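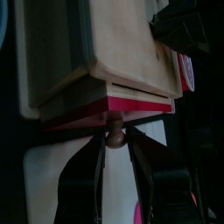
Little brown knob, pink layer right above it

gopi26
Kids' craft table, take one. Would you sand the edges of the wooden box more? They feel fine to me – my sister says no.

seija_m
Leave them, they look rounded already. I'd repaint the pink though.

gopi26
No way, the pink stays! 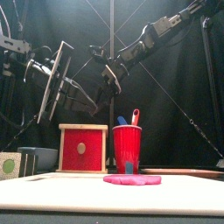
Red cup, box with the red front, pink dough

meinir.r
Get the dough off that white top, it dries into crumbs.

gopi26
It wipes up fine with a damp cloth.

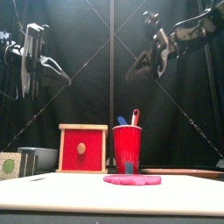 And I like the cup near the dough – the kids grab what they need.

meinir.r
Mine would tip it over in 4 minutes. Use a heavier one.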